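So my sister-in-law asked me over dinner when she could buy a robot that folds fitted sheets, and because I'm the one in the family who reads about this stuff I was expected to have a date ready. I didn't. I said "not this year" and she looked at me like I'd personally held up the program.

Then I went home and stewed on it, and now you get a blog post.

People ask me about sheets and dishes, and I keep wanting to talk about gears. Little metal gears, going onto pegs. I spent nine years on the floor at a gearbox shop (before my knees and I decided on office work) and putting a gear on a post is the job you gave the new kid on the first morning. You pick it up, you feel for the hole, you wiggle, it drops. Took me a second or two and I was usually talking about lunch.

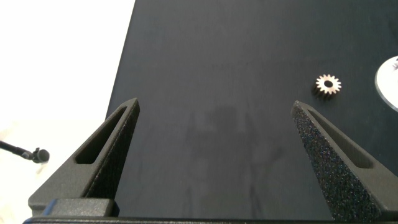 The wiggle is the whole thing, if you ask me. Your fingers know when the bore has caught the edge of the post and you ease off before you've had a thought about it. A machine has to get that from somewhere. The big automated lines get around it by making sure the part is always in the exact same spot, which is great if you're making 3000 of the same gearbox and no use at all if you're a small shop running 50 of one thing and 94 of the next. Setting up the fixture eats your whole morning!

My old shift lead, Bello Edet, used to say he'd believe in robots when one could work off a messy bench. I still think that's a fair test, and it's the same test as the kitchen. Nobody's kitchen has fixtures. The mug is wherever your kid left it.

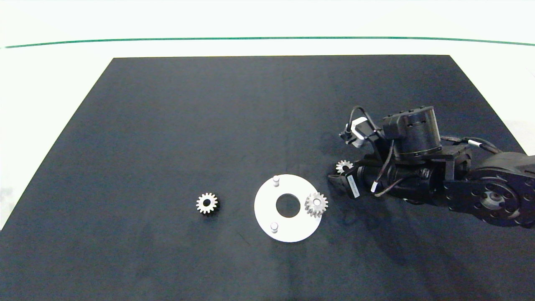
What has changed, and I'll give them this, is that an arm can now learn a job like this from people doing it over and over, and you don't need a guy typing in positions for a week. Bello sent me a video back in June and we argued about it for two days. He says slow is slow. I say slow is fine if it runs while I'm asleep. I don't care if my dishwasher takes two hours and I wouldn't care if a gear took a minute, as long as I'm not the one who has to stand there and pull out the crooked ones.

That last bit is where I get stuck, though. I've babysat machines. A helper you have to watch is more tiring than doing it yourself, ask anybody with a teenager.

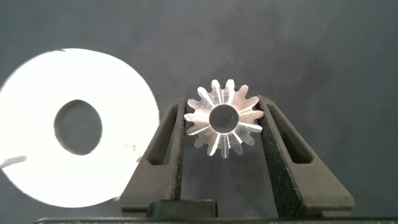
So where does that leave the sheets? Way down the list, I'm afraid. A gear is hard and it keeps its shape. A fitted sheet is a different animal every time you pick it up (mine fights back). I'd guess small parts first, then maybe loading a dishwasher, then towels, and I'm putting fitted sheets after I retire. I told her this on the phone and she said she'd settle for one that matches socks.

Next time I want to get into screws, which I have opinions about.

3 comments

Silvana Sales
The wiggle!! I trained people on press-fit bearings and you can't explain it, you just stand next to them until they get it.

Kvido Doležal
Disagree on towels. Towels before dishwashers. Dishes break and then who pays.

Funmilayo Igwe
I'd take one that empties the dishwasher, I don't mind loading. Please do the screws post.

We use cookies to remember your settings and see which posts get read. By continuing to use this site you accept our cookie policy. OK | Manage settings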